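Início | Visitas | Feiras | Oficinas | Contato

Categoria: Fomos ver

Dia de portas abertas na Mondier

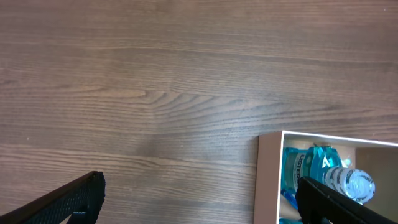
Tampo de madeira, o veio de perto.

Saímos de Tumar cedo, 80 km de estrada, chuva fina até a ponte. Chegamos às 9h e já tinha fila no portão. Café de graça, pão de queijo acabando.

A Mondier faz mesas e bancos, quase tudo sob encomenda. Primeiro o pátio das toras, depois a estufa (calor danado, ficamos dois minutos), depois a serraria. Grupos de 12, protetor de ouvido obrigatório. O guia falava rápido e com a serra ligada perdi metade. Peguei que a secagem leva 16 dias e que a linha Etim é a que mais sai pra restaurante.

Melhor parte: o acabamento. Cheiro de óleo forte, gente lixando a mão, sem pressa. Deixaram a gente passar a lixa num retalho – o meu ficou horrivel.

Na lojinha, tábua de corte da Primutau a 479 reais. Linda. Não levei. Levei um potinho de cera e uns retalhos do caixote da saída.

Almoço fraco, fila grande, um só caixa. Banheiro limpo. Estacionamento de barro, vá de bota.

Próxima visita aberta em novembro, inscrição na portaria mesmo. Quem for, chegue antes das 9h – depois enche e o grupo da estufa fecha. Falta ver a parte das cadeiras, que tava fechda pra reforma.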